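### 4.3 Tidying and Decorating

Of the eight chore families in our study, this is the one that visitors assume is solved. Folding a fitted sheet looks hard, and people are forgiving when a machine makes a ball of it. Moving a picture from a table to a shelf looks like nothing at all, and so a policy that drops one gets very little sympathy.

We collected 883 demonstrations for the family with hand-held grippers, two to a person, and trained the same policy used in Section 4.2 with no changes to its architecture. Objects included framed prints, artificial flowers, small dishes, and one ceramic owl that the authors would have been happy to lose. Each demonstrator was told where the objects should end up and given no advice on how to get them there. Toàn Đào wrote the task cards. Duyên Sầm rewrote them after the first week, when "arrange nicely" was found to produce a different living room for every reader.

**Grasping.** A framed print is an unkind object. It is wide, flat, and heavy in the wrong places, and two fingers on one edge make a hinge. Human demonstrators deal with this by tilting the print as they lift, or by changing hands halfway, or by putting one gripper down altogether and frowning at it. Figure 7 shows an edge grasp of this kind, with the second gripper lying on the table. The policy learned the tilt quite well. It also learned the pause before the tilt, which our demonstrators used for thinking and which the robot uses for nothing that we have been able to identify.

**Placement.** On the Uvau arm pair, the policy finished 68 percent of placement trials with the object upright and within tolerance. We count an object as placed if it remains standing for three seconds after release. An earlier draft of the protocol had no time limit, and a print that leaned, considered its position, and then fell on its face was scored as a success. Reviewers of that draft were kind enough not to mention it.

Failures were mostly late ones. The arm would carry a print across the table without trouble, reach the shelf, and release it a finger's width too high. Adding force readings at the wrist helped a little with rigid frames and not at all with flowers, which bend before they push back. The Flanagan baseline, which plans placements from a depth map, was better at shelves and much worse at anything with a glossy surface. It declined to believe in mirrors.

**Taste.** We did not set out to measure this. Still, when three raters compared finished rooms, they preferred the human arrangements in almost every pair, including pairs in which the robot had met every written target. Asked why, one rater wrote "it looks like someone is moving out." The targets specify positions and say nothing about which way a flower should face, and the policy took full advantage of the omission.

**Can it do the chore?** For a single object on a clear surface, with a person nearby and no dinner guests expected, we would say yes. For a whole room we would say no. The median trial took longer than the human demonstration it was learned from, and the time spent resetting the room between trials is not included in Table 5, where it would have made the authors look like the household appliance. Results on the Claledau scheduling layer, which decides what to move first, are reported separately in Section 4.4.
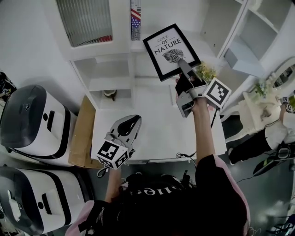 **Figure 7.** Edge grasp on a framed print, tidying and decorating family.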